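Teaching stations and sorting work at Stiven

Stiven runs a training floor for two-arm robots in a rented unit at Poltuvcombe. The work is repetitive by design. An operator guides the arms through a short handling task, the recording is checked, the objects are moved, and the task is run again. Perihan Sönmez has managed the floor since it opened in September. Before that she supervised a manual packing line at Dramar, where several of her present staff also worked.

I asked her first what had changed for those people.

"The posture and the pace," she said. "On the line you stood for the shift and the belt set the rate. At a station the operator sets the rate, within a target. The target is 145 accepted runs per shift. A run that is rejected doesn't count, so going fast and dropping things gains you nothing."

Rejections are decided in review, a job that did not exist on the packing line. Kaan Uçar does it four days out of five. He looks for hesitation, double grips and contact with the table.

"A person picks up a plate without planning it," Uçar said. "When you operate the arms you have to plan it. New operators close the gripper too early. It takes 25 hours before the runs from a new person are worth keeping, and we pay those hours at the full rate."

The current job uses toy food, colored plates and a cutting board. Positions are changed between runs so that the recordings do not all show the same reach. 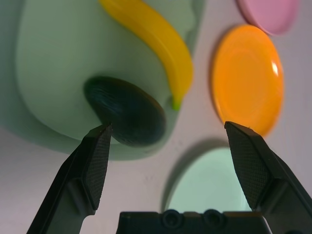
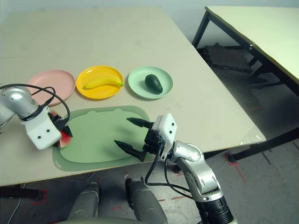

What the operators say

Hjørdis Rustad packed boxes for eleven years and moved to a station when her line was closed. She described the new work as easier on the back and harder on the eyes.

"My shoulders are better. By two o'clock I have a headache if I skip the break. The break is ten minutes in every hour and I was told to take it, so I take it. At Dramar I would have been asked where I was going."

She also raised the matter of pay. Operators start at the packing rate and move up a grade after 200 hours. Reviewers are on the higher grade from the first day. Rustad considers this wrong, as the reviewers depend on the operators for everything they look at. Sönmez said the grades are being discussed and would not give a date.

Justinas Kļaviņa maintains the arms. His complaint was about cables and grip pads. A worn pad lets smooth objects turn in the fingers, and the operator tends to blame herself before she reports it. He now swaps the pads on a fixed schedule and keeps a written log at each station.

"I would like the log filled in by the person who sits there," he said. "Half of the entries are mine."

Headcount

Dramar's line employed more people than the training floor does. Sönmez did not dispute this. Of the packers who applied, she took those who passed a two-day trial, and the others were referred to Boateng, which still packs by hand on two shifts.

I asked whether the operators were teaching the machines to do the work they used to do.

"Some of it, yes," she said. "They know that. It was said at the first meeting, and two people left after it. Those who stayed asked what happens when the recordings are finished. My answer was that a customer changes a tray or a carton and we record again. I can't promise them how many stations that will need."

Rustad was less interested in the question. She has asked to be trained for review and expects to start when Uçar's second desk is installed.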